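Speaker notes: Parish pilgrimage to Fuentealba
Talk after the 29th June evening Mass, parish hall

Start with thanks to Father Emiliano Garrido for the hall. Sign-up sheet is on the side table. Ask people to hold questions until the end.

The group. We had 61 pilgrims from two parishes, Gremura and ours, and seven of them were under 18. Constanza Domínguez organised the coaches. Mention that the diocese covered fares for anyone on a pension.

The walk. It is 13 kilometres from Plernel to the shrine, mostly on farm track. We left after Lauds and stopped twice for the rosary. Read the short passage from Khairul Pillai's journal here (blue folder, second page). Pause after it. 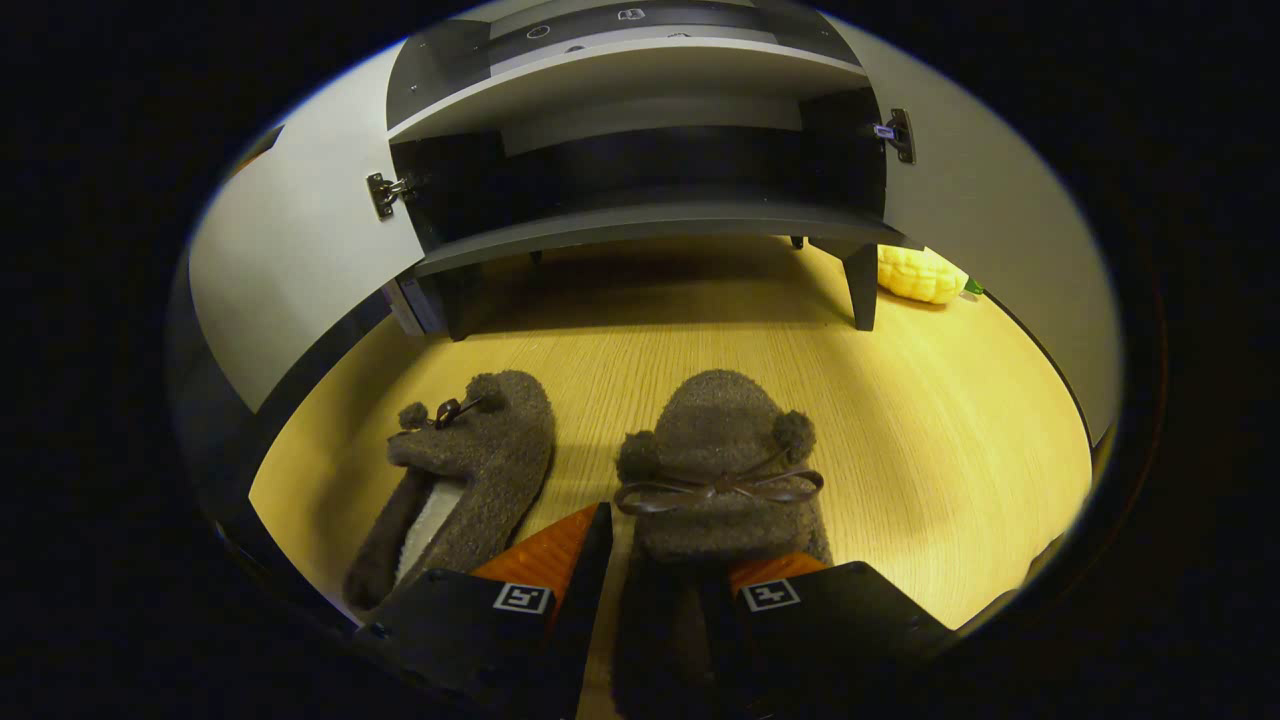
Slippers and shoe cabinet.

Arrival. The rector, Hipólito Saavedra, met us at the gate and blessed the group. Explain that the chapel dates from the rebuilding after the fire, and the statue is older than the building. Confessions were heard in three languages. Mass was at noon, with the Fuentealba choir singing the Gloria.

Evening vigil. The rector told us about 166 people came, counting locals. Candles were carried from the chapel to the old well. Say a word about the prayers for the sick, and that the intentions book from our parish was left at the altar.

Next year. Dates go to the bishop's office in November. Kamrul Khondokar is taking names for the organising group. Deposits by cheque or at the parish office.

Finish with the pilgrims' prayer, everyone standing. Then tea.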